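Workshop notebook, Thursday

Front fork strip-down, the Cindemer with the leaking left leg. Started at 8.40. Xolani Van Wyk did the right leg last week, so his notes on that one are in the other book and I have only copied across what matters.

Bike on the centre stand, front wheel clear of the floor, scissor jack under the engine. Caliper off and tied up to the frame so it doesn't hang on the hose. Wheel and mudguard out. Slackened the top yoke pinch bolt first, then cracked the fork cap while the leg was still held in the bottom yoke. I forgot to do that in the spring and ended up chasing the cap round with the leg in a vice, so I am writing it down again.

Leg came out with a twist and a steady pull. No marks from the yoke. Cap off, spacer out, washer, spring. Oil was dark grey and smelt burnt. Drained it into a jug and pumped the leg until it stopped spitting. There was a fine metallic sludge at the bottom of the jug, more than Xolani found in the right one.

The damper bolt at the bottom would not undo. It spun with the rod, as they always do on this model. Put the spring and spacer back in, leaned on the top to load the rod and hit it with the air gun. Went on the second attempt. Copper washer is flattened and has a groove in it. New one to go on, don't be tempted to anneal this one.

Dust seal prised up with the flat tool, clip out, then the slide hammer action to pull the stanchion and bushes out of the slider. Took 9 pulls. Old seal came out whole. The lip is worn on the front side only, and I think that has more to do with the stanchion than the seal.

Stanchion: cleaned with brake cleaner and checked with a fingernail. There are 3 pits on the front face in the area the seal runs over. Two are small and would polish out. The third has a raised edge you can feel. Stoned it down lightly with the fine oilstone and a bit of oil until the nail stopped catching. It is still a pit, but it won't cut the lip any more. Rolled the tube on the surface plate and could not get a feeler under it anywhere, so it is straight enough to use.

The owner has been told that a rechrome is the proper repair. Shezi quoted for the pair but can't take them until October, and he wants to ride it before then. Agreed to fit new seals now and look again when the tubes go away. Make sure this is written on the job sheet as well as in here.

Bushes: top one has lost its coating over a third of the face. Bottom one is better but I am changing both. Belimden bushes for the left leg were in stock. The seals are Sotley, same as Xolani used on the right.

Slider washed out twice with paraffin, then blown dry. Looked down it with the torch and there is no scoring worth mentioning. The drain screw hole has been helicoiled by someone before us and is fine.

Rebuild. Bottom bush on the tube, tube into slider, damper bolt in with new copper washer and a drop of threadlock. Top bush driven home with the split driver. Put cling film over the end of the stanchion before sliding the seal on, greased the lip, marked side up. Seal went down square and the clip snapped into its groove all the way round. Check with a pick that it really has seated, it can look right when it isn't.
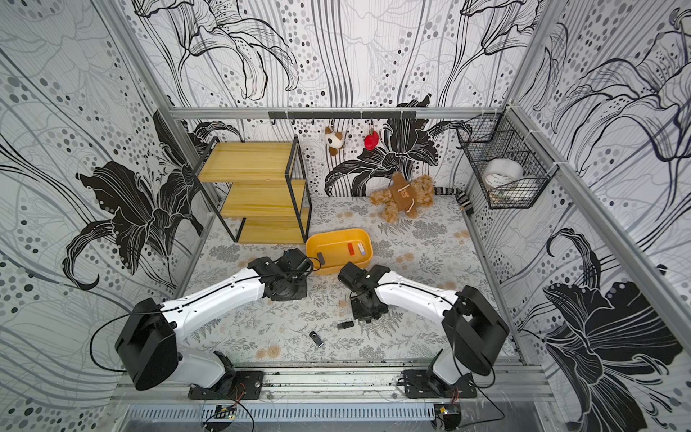
Oil level next. Measured with the leg fully compressed, spring out, leg upright in the soft jaws. Set it to 110 mm from the top of the tube, same as the right. Pumped it slowly until there was no more air in the damping, left it for the length of a cup of tea, measured again and it had dropped. Topped it back up. The gauge from the drawer has a loose collar and moved on me once. I have put tape on it but we want a new grub screw.

Spring in, tight coils down, same way up as Xolani's leg. Washer, spacer, cap with a new O-ring.

Back in the yokes. Height above the top yoke set to match the right side with the depth end of the calipers. Bottom pinch bolts torqued, cap torqued, then the top pinch bolt, in that order. Wheel in, spindle left loose, bounced the front end a few times to let the legs line up, then spindle and clamp done up. Caliper back on. Pumped the lever until firm.

Pushed up and down on the brake until my arms had had enough. Left tube dry, right tube dry. Damping feels the same both sides as far as you can tell by hand.

Still to do:
Road test once the front tyre is sorted, current one is cracked in the grooves.
Check for weeping again after the bike has stood overnight.
Order 3 more copper washers, that was the last.
Ask Xolani where the long hex bit has gone.
Old oil to the waste drum, sludge kept in the jam jar for the owner to see.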